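Spent most of the afternoon at the Edley ballpark, where the Somard players turned up for the youth clinic, and I'm still smiling about it.

Selma Shehu ran the catching drills and stayed on until the last kid had gone through twice, shin guards and all. Her knee looked fine to me, for what it's worth!

She told me she's hoping to be back behind the plate in March, maybe as the DH for the first 4 games (the trainers get the final word on that, of course).

They raised almost $1,000 for the Nolard field lights too, mostly from the raffle and a signed bat.
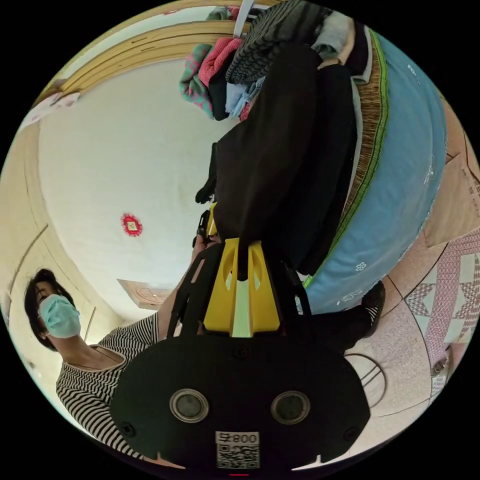 Pitkänen is throwing again as well, 18 pitches off the mound this morning, all fastballs. More on him tonight once I've had some supper.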